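The Spoon Drawer Industry Wants Your Money

Do you need a system for spoons? A growing number of companies think you do, and a sceptic could be forgiven for checking their sums.

I came to the subject the way most people do, by failing to shut a drawer. The thing jamming it was a serving spoon with a bend in the neck that had belonged to an aunt. I had been meaning to deal with it for two winters. By the time I'd worked it free with a butter knife I was in the mood to be sold something, and the internet obliged within the hour.

The Oldale drawer range, for those who haven't met it, starts with a plain tray and works up to a fitted set with its own labels, a felt liner and a little booklet on what the maker calls cutlery flow. Full price for the fitted version is $200. The Tenex set is cheaper and does without the booklet. Hajdu sells a bamboo one that expands sideways, or does until crumbs get into the runners. All of them promise calm. One promises "a kinder morning", which seems a lot to ask of a drawer.

The pitch is the same wherever you look. You are told that your cutlery is in chaos, that chaos costs you time, and that a set of compartments will give the time back. Oldale's brochure puts the saving at 7 minutes a day, and I would love to know who was holding the stopwatch. Seven minutes is a long time to look for a spoon. If it takes you that long, the trouble may be that they're all in the dishwasher.

Arif Khondokar has been sorting other people's kitchens for a living long enough to be rude about the products. He did a whole-house job for a family in July and left without fitting a single insert.

"They had three already," he told me. "Still in the shrink wrap, on top of the fridge. I put the spoons in a tub. They looked at me as if I'd cheated."

His method is dull, and he is happy to say so. Everything comes out of the drawer and goes onto the biggest bare surface in the house. Then you stand there and look at it. Most people, he says, have never seen all their spoons at once, and the first reaction is usually embarrassment. There are the good ones, the ones from the old flat, the coloured ones somebody brought back from a market, and the child's spoon that outlived the childhood. After that you need something to put them in, and Khondokar couldn't care less what.

I was ready to disagree with him on the last point. Surely a deep tub is worse than a compartment? You can't lay a teaspoon flat in a deep tub and expect to find it again. He shrugged at that. A clear one, he said, you can see into from the side, and a grey one you can't, and beyond that he had no views. Colour and finish do more of the sorting than any divider, in his opinion. A gold spoon beside a silver one needs no label.
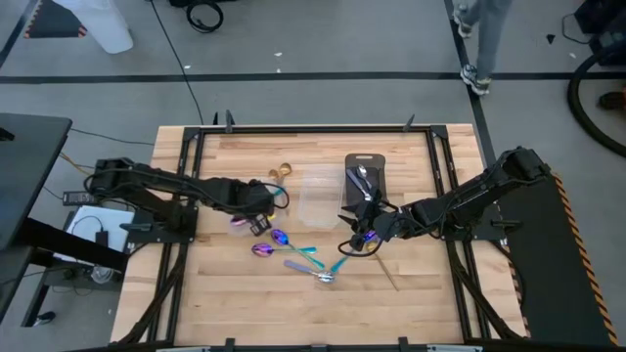
Spoons and plastic containers on a wooden top. 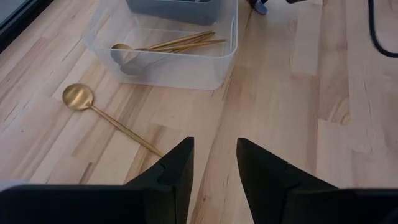
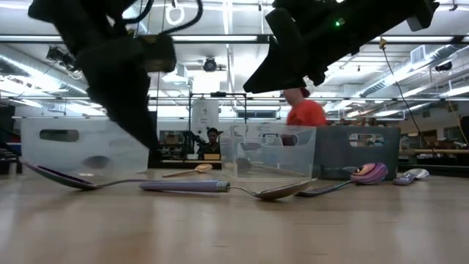 Should teaspoons and serving spoons be kept in the same container?

Keep them together if you can see every spoon at a glance, and split them up once you find yourself digging. Small spoons sink under big ones, so a household with plenty of both is usually better off with two containers. Bowls all facing one way helps more than you'd expect.

That, more or less, is the whole of the expertise, and it is hard to charge $200 for it. Which brings us to the awkward matter of whether anyone who buys the expensive insert is better off.

Gyula Bíró thinks so. He runs a small housewares shop and has a fitted Oldale tray in his own kitchen, and he was good-humoured about being asked to defend it. His argument is that people look after what they've paid for. A customer who spends real money on a tray will keep it tidy for a year out of guilt, he says, and by then it's a habit. I pointed out that the same could be said of gym memberships. He said gym memberships don't hold forks.

He does concede that the sizing is a mess. Inserts are made to suit a standard drawer, and nearly every drawer I measured in the course of this piece was something else. The Tenex set left a gap down one side of mine wide enough to swallow a paring knife, and did. The Hajdu filled the width nicely but stood too high at the back, so the drawer would close only if I pressed down on the handles and leaned. Bíró's suggestion was to trim the liner. Khondokar's was to take it back.

Then there are the odd ones. No insert I tried had an honest place for a wooden spoon, a long-handled sundae spoon or anything with a thick painted handle. The booklet suggests "relocating specialty items", by which it means a second drawer, for which there is, conveniently, a second insert. Zarus goes further and sells the whole kitchen's worth as a bundle, drawer by drawer, for $893. I asked for a sample and was sent a catalogue.

A plain open tub deals with the odd ones without fuss. They go in, handles up or lying on a slant, and you can reach them. The cost is looks. A tub of mixed spoons on a bench will never be photographed for a brochure, and if you entertain a good deal you may mind. You will also have to wash the tub now and then, as crumbs gather in the corners, although they gather in felt liners too and are a good deal harder to get out.

What bothers me more is the colour coding. Several of the newer sets come with spoons to match, in gradients that run from blue to violet to something like petrol on a puddle. They are pretty, I'll grant, and I can see the appeal at a party. But buying new spoons so that your old drawer insert makes sense is a strange way to cut down on clutter, and the old spoons are still in the house. Mine are. I counted nothing and threw out very little, having found that I was fond of most of them.

I kept the three inserts in use for a month each, more or less fairly. The Tenex went to a neighbour with a narrower drawer. The Hajdu is holding seed packets in the shed and doing it well. The Oldale went back in its box, and the refund took longer to arrive than the tray had.

The spoons are in 2 plastic tubs at present, a clear one for the small and a grey one for the large, on the shelf beside the kettle. The drawer has tea towels in it. My aunt's bent serving spoon leans out of the grey tub at an angle, and I use it for rice.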